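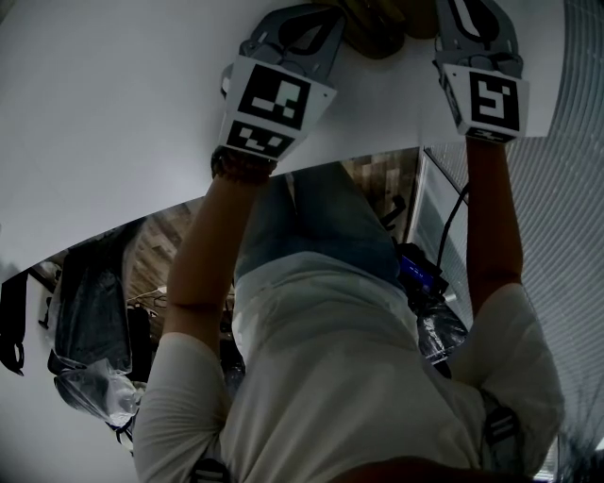
Both grippers up, head camera view, tags facing the lens.

Hello all,

Replying below the quoted bit, as the list likes it.

> We've just had our hand-held grippers through from Coste and want to start
> gathering examples for the Momside sorting task. Before we get going: how many
> are you finding you need, how long can one person keep at it, and is it worth
> wearing the head camera as well if the grippers are being tracked anyway?
> Also, do you throw away the bad ones?

Good timing, we've been at this since October here at Vetholm and I have Opinions.

How many: we're at 725 kept examples for the Jadis task, which is two-handed pick up and pass across. The first model we trained that did anything sensible had far fewer than that, but it only liked one end of the table and one person's way of reaching. What helped much more than piling up numbers was swapping people. We had 2 doing all of it until November, and now there are 5 of us taking turns (I'm the slow one, and the model seems to have picked up my dithering over the handover – sorry, everyone).

How long: less than you'd think! The grippers feel like nothing when you first pick them up and then your forearms start to complain. We swap over at the end of every batch, and whoever has just finished does the labelling while they sit down. If you let people push on they get sloppy with the closing, and you end up with lots of examples where the fingers shut early and nudge the thing instead of picking it up.

Head camera: yes, wear it. I know the tags on the grippers give you the hand positions, but the camera has to be able to see them, and that's where most of our lost examples went in the first month. If you turn your wrist right over, the big square tag goes edge-on and the track jumps. Do a quick check at the start of each batch: hold both grippers up in front of you, tags towards the camera, open and close each one, then start. It takes a moment and it has saved us whole afternoons. It also gives you a handy point for lining up the two gripper streams, as you can see the fingers close and match that to the opening width in the log.

Two more small things. Do the straps up before you put the camera on, or you'll knock it and have to redo the calibration. And watch your sleeves – a long floppy cuff will hang over a tag quite happily and you won't notice till you play it back. Short sleeves or rolled up.

Bad ones: we keep them, in their own folder, with a word or two on what went wrong (dropped, tag lost, wrong item, sneeze). We don't train on them at the moment. A fumble where the person recovers and carries on goes in with the good ones, though, and I'd argue those are the most useful of the lot. Our early set was all perfect passes, so the arm had no idea what to do after a slightly poor grip and just carried on passing thin air to its other hand.

What I haven't got to the bottom of is height. Our tallest and shortest people give quite different camera views of the same table, and I can't tell yet whether mixing them is helping or just muddying things. If anyone has tried it with everybody sitting down I'd love to hear how it went.

I can send over the batch checklist and the little script that flags lost tags if they're any use. The script is ugly but it runs.

Cheers,
the Jadis end of the corridor, Vetholm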